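The Things We Can't Put in the Box

My mother moved out of her house in September, and for most of that month I was the person holding the tape gun. I'm forty-six, I write for a living, and I had told everyone I'd be done in two weekends. (My sister laughed so hard at this that she had to put the phone down.)

The house is the one we grew up in, a narrow three-story place with a cellar that smells like onions even when there are no onions in it. My mother had lived there since before I was born. She was moving to a one-bedroom apartment with an elevator, a view of a parking lot, and exactly one closet. I measured that closet on a Friday night after everybody had gone to bed, and then I went and stood in the attic and wanted to cry.

I've since talked to a lot of people about this, because when you're emptying a parent's house you talk about nothing else, and strangers at the hardware store start telling you about their aunt's teacups. What surprised me is how few of the stories are about valuable things. People fight over a bread knife. They drive four hours for a stool.

Start with the boring room

The first piece of advice I got was from Nesrin Yazıcı, who runs a small downsizing business called Canpolat with her cousin. She came over, took one look at me sitting on the bedroom rug with a shoebox of letters in my lap, and told me to get up and go do the laundry room.

"You don't start with letters," she said. "You start with extension cords."

She was so right! The laundry room took one morning. I threw out dried-up shoe polish and a box fan with three blades and I felt like a champion. Then I did the hall closet, and then the cellar, which took longer, but still there was nothing down there that made my throat close up. By the time I got back to the letters I'd been making decisions for a week and my hand had gotten used to it.

Nesrin keeps records of every job, and the numbers tickled me. The last house she'd finished before ours had produced 1,319 items that went to new owners, not counting books. She counts teaspoons separately. I asked her what the record was and she said 2,009, from a retired music teacher with a double garage, and she looked a little misty about it.

The books were another story

My mother owned 167 cookbooks. I know because she counted them herself, out loud, to prove to me that there weren't two hundred like I'd said. She cooks out of maybe four of them. The rest she reads in bed like novels, and she has opinions about the authors, some of whom she seems to consider personal enemies.

We tried sorting them by country. Then we tried sorting them by whether she'd ever made anything from them, and that turned into an argument about whether a salad dressing counts. In the end she picked the ones with stains. If there was butter on a page, or a thumbprint in tomato, the book came with her. I thought this was a dodge at first, and now I think it's a pretty good system, and I've used it on my own shelves since. The clean ones went to a secondhand place called Geltora that pays you in store credit, and yes, she has already spent the credit. On cookbooks.

What about everybody else's stuff?

Here's a thing I didn't see coming. Something like half of what was in that house didn't belong to my mother at all. It was mine, and my sister's, and my uncle's from when he was between apartments, and there was a suitcase of sweaters that we finally traced to a college roommate of my sister's who now lives overseas and had no memory of them.

I called up an old friend, Berkay Yaman, to ask if he wanted his drum pad back. He'd left it in our cellar when we were in a band (we played two birthday parties and a school fair, and we were awful). He came and got it that same night. He stood in the driveway hitting it with his fingers for a while and then he stayed for supper, and my mother made him take home a floor lamp.

Parents turn into storage units without ever agreeing to it. I sent an apology text to mine from the attic, and she sent back a thumbs-up from the kitchen, two floors down.

If you've got boxes at your folks' place, go get them! I mean it. Go this weekend. Bring your own tape.

The toys

Okay, so, the toys. I'd been dreading them more than the letters.

My mother kept all of ours, and then she kept the ones she bought for the grandchildren, and those two layers had kind of settled into each other over the years like soil. You'd dig down through plastic vegetables and hit my sister's old doll furniture. My nephews are teenagers now and wouldn't touch any of it with a broom handle, but the minute I said the word "donate" they both appeared in the doorway looking wounded.

Sibel Işık, who taught preschool for most of her working life and now sorts toys for a swap shelf, gave me a few rules over the phone. Anything with a battery compartment gets opened first. Plush goes through the wash in a pillowcase. Wheels should turn. If a set is missing pieces, put what's left together in a bag and call it what it is, and some kid will find a use for it. She doesn't believe in big bins. Her feeling is that children won't dig, so a shallow box with a few things in it gets played with and a deep one gets ignored.

And she told me to leave one box open until the very last day. Somebody always changes their mind, she said, and it's easier on everyone if they don't have to cut the tape.

I liked that. We did it for the toys, and then I did it for the kitchen too, and on the last morning my sister took out a single eggcup and put it in her coat pocket without saying a word to anybody. 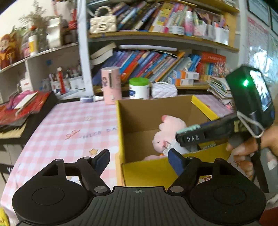
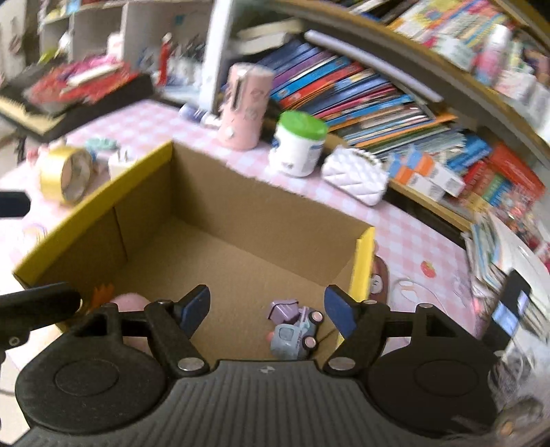 A pink plush in one, and a little dump truck over on its side in the other.

How small is small enough?

The apartment, when we finally got her into it, had 7 pieces of furniture. She'd chosen them with a pencil and a floor plan that my cousin Aslı Ersoy drew up on graph paper, with tiny cutouts you could slide around. I really recommend the cutouts. My mother, who'd refused for weeks to discuss the big sideboard, pushed its little paper rectangle around that plan for ten minutes, saw that it blocked the bathroom door wherever it went, and picked up the phone to offer it to her neighbor. No tears at all. I couldn't have talked her into that in a hundred years.

Aslı's other good idea was to set up the bedroom first. We had the bed made, the lamp plugged in and the radio tuned before a single kitchen box came up in the elevator. So when my mother got tired in the middle of the afternoon, she had somewhere to go lie down that already looked like hers.

The kitchen took a week. She rearranged it three times and I was only allowed to watch.

What I kept

People ask me this one a lot. I went in with a list, and I came out with almost nothing that was on it. I'd wanted the clock from the landing, but my sister wanted it more. I'd wanted the blue platter and it had a crack I'd never noticed, running right through the glaze, and my mother said oh, that, it's been like that since you dropped it.

So what I've got is a colander. It's dented on one side and it doesn't sit flat. I've also got the kitchen radio's extension cord, which I labeled by mistake and shipped to myself, and a paper bag of wooden clothespins. And one letter out of the shoebox, from my grandmother, mostly about the price of lemons.

Saadet Sönmez, who bought the house, called me a few weeks later. She'd found a row of pencil marks inside the pantry door, with initials and heights, and she wanted to know if we'd like the door. I hadn't even thought of it! All that sorting and I'd walked past it every day with a box in my arms.

I told her I'd ask my mother. My mother thought about it overnight and said no, leave it up, the woman has two kids and they'll want to see how they measure up against us. Then she asked me if I knew whether Saadet cooked.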